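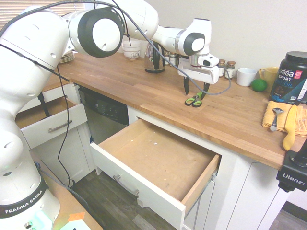
Visite de l'hôtel Rivadeneyra, à Pronberg

L'établissement ouvrait ses portes au public avant la reprise de la saison, et nous y avons passé une matinée. L'entrée se fait par la cour, côté rue du Moulin. L'ancienne maison de négoce compte 62 chambres réparties sur deux ailes, reliées par une galerie vitrée.

La visite commence par le rez-de-chaussée : réception, salon de lecture, salle des petits déjeuners. Le parquet du salon a été conservé, les fenêtres sont neuves. À l'étage, nous avons vu une chambre double et une suite d'angle. La double est petite mais calme, avec une vraie table pour travailler. La suite donne sur la place — il faut accepter les cloches.

L'aile Nurstead était encore fermée. Elle doit rouvrir en octobre, avec 10 chambres familiales et un accès sans marches depuis le parking.

Côté pratique, la gare est à dix minutes à pied et la navette Cevorel s'arrête devant l'hôtel. Le parking est payant, même pour les clients. Le petit déjeuner n'est pas compris dans le tarif de base, à vérifier au moment de réserver.

Publié le 31 août 2023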